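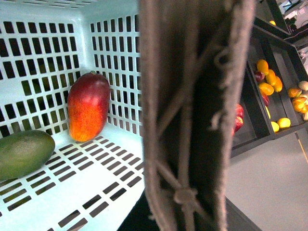
Athanasiadis, Automation Reporter

A working code for robots that pick fruit and vegetables into baskets has been published by Drilora, the automation firm based in Cusden. It takes effect in September and covers both test rigs and machines put to work in shops and packing rooms.

The code runs to 82 clauses. Most deal with grip, the handling of baskets and the upkeep of fingers and their coverings. Drilora said it drew on 474 reports sent in by operators, the largest share of them about fruit dropped or pressed too hard.

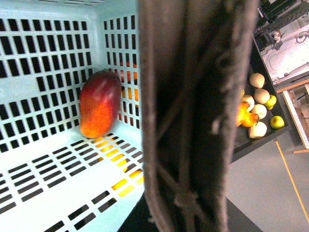

Under the new wording, any fabric or cord fitted to a gripper finger must be checked at the start of each shift and again after a change of produce. Worn coverings have to be written up in the machine's log with the hour of the check. Operators may carry on with a frayed covering if it still holds firmly, but a second person must sign for it.

Artificial fruit may be used for training and early trials. Results from those trials must be marked as such and kept apart from results with fresh produce.
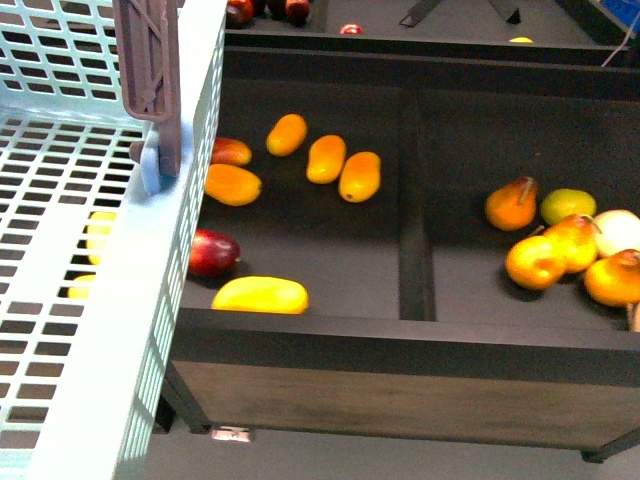
Mixed produce in a two-compartment tray, with a crate alongside.

A trial of the draft at Dovordale took in more than 1458 picks. Firms that took part asked for simpler forms, and the daily return has been cut to 4 pages.
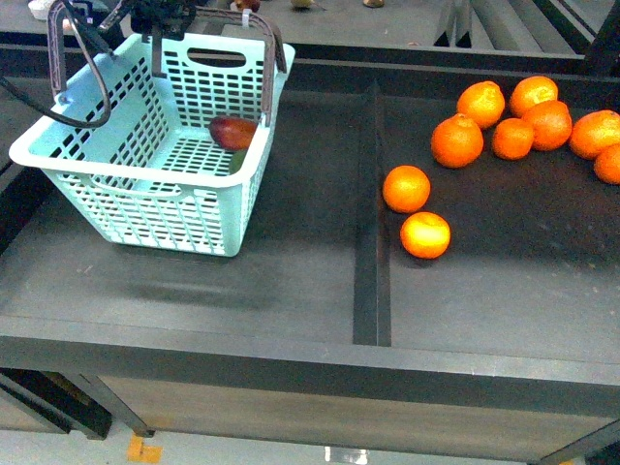
Lifting is the part of the code that changed most between draft and final text. A machine may now move a part-filled basket only after its grip has been tested with the same load. Where a basket has two carrying handles, the gripper should close on both together, as it does on the green basket with the red mango inside. Cables near the gripper must have enough slack for the full lift.

Drilora will take comments on the lifting clauses until the code comes into force. Sites already running under the draft can keep their present logs until then.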